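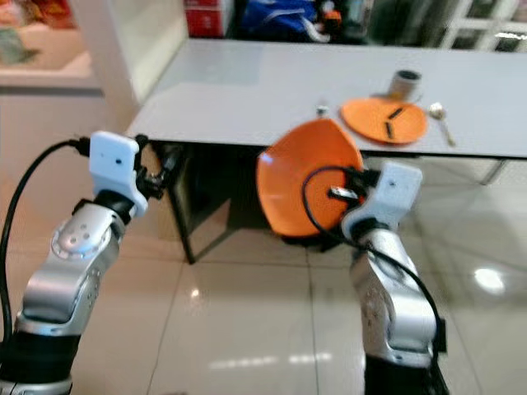
Kit bimanuel Rendholm : mon avis après un mois d'atelier

J'ai payé ma part à reculons. Le vendeur promet deux bras « prêts à débarrasser la table en une soirée ». Dans notre atelier partagé, il a fallu sept soirées, et je ne compte pas celle où l'on a cherché pourquoi le bras gauche ne répondait plus (connecteur mal serti, d'origine).

Côté mécanique, rien à redire pour l'instant. Les segments gris argent sont rigides, les articulations n'ont pas pris de jeu. Les pinces, ces gros boîtiers blancs, me convainquent moins. Une assiette, ça va à peu près : prise par le bord, elle finit presque à la verticale, et s'il restait des miettes dedans, tant pis pour le sol. La cuillère à plat sur la table, en revanche, c'est une loterie. Le gobelet en métal passe mieux, à condition de l'aborder lentement.

Les câbles, maintenant. Ils pendent en grandes boucles le long des bras et viennent se promener devant la pince, jusque sur la vaisselle. À ce prix j'attendais au minimum des guides. Yareli Mendoza en a dessiné un jeu, imprimé sur place, que je monterai quand j'aurai le courage de tout redémonter.

Le logiciel, Fololer, plante moins depuis la mise à jour de juillet. La notice annonce 1000 cycles sans recalibrage. J'ai recalibré au bout de 340, parce que le bras droit se refermait à côté du rebord. Le support a répondu poliment, deux fois, sans rien régler.

Pour apprendre, pourquoi pas, surtout à plusieurs. Pour débarrasser une table, gardez vos mains. Le Gastum d'occasion, avec un seul bras, m'avait donné moins de soucis et je regrette un peu de l'avoir revendu.

Note : 2 sur 5. Je reviendrai compléter si les pinces tiennent l'hiver.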